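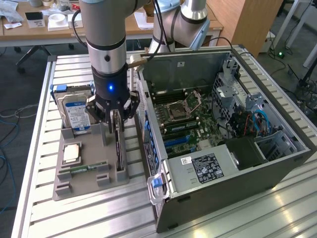

4. Fitting the processor, memory and hard drive

This section covers the parts held in the Usora parts tray. Read it through once before starting. The processor goes in first, then the memory, then the drive.

CAUTION: Disconnect the mains lead and wait 12 seconds before touching the board. Wear an earthed wrist strap throughout.

4.1 Preparing the case

1. Remove the side panel and lay the tower on its side with the open face upwards.
2. Move any loose drive cables clear of the processor socket and the memory slots.
3. Place the parts tray to the left of the tower. Leave each part in its holder until the step that calls for it.

4.2 Processor

1. Check that the socket bracket is fully open.
2. Lift the processor from its recess by the edges. Do not touch the contacts.
3. Match the corner mark on the processor to the mark on the socket and lower it straight down. It must sit flat under its own weight.
4. Close the bracket and press the lever under its catch.

CAUTION: If the processor does not sit flat, lift it out and check the alignment. Do not press on it.

4.3 Memory

1. Open the latches of the slot to be filled. Slot order is given in table 61.
2. Hold the module upright by its short ends and line up the notch with the key in the slot.
3. Press evenly on both ends until the latches close.

NOTE: A module already fitted may stay in place if it is of the same type and speed. Mixed modules run at the speed of the slower one.

4.4 Hard drive

1. Take the 3.5-inch drive from its upright holder, keeping hold of the sides.
2. Slide it into the drive cage, connectors facing the cables, and fix it.
3. Connect the data cable, then the power cable. Both plugs fit one way round only.

NOTE: Drives sold as 4000 GB may show a lower capacity in the set-up screen. A reading of around 3860 is within limits for the Narnik drive.

4.5 Before closing

Check that no cable touches a fan. Return unused parts to the tray, refit the side panel and stand the tower upright. Continue with section 5, First start.

Section revised in November by Citlali Ledesma.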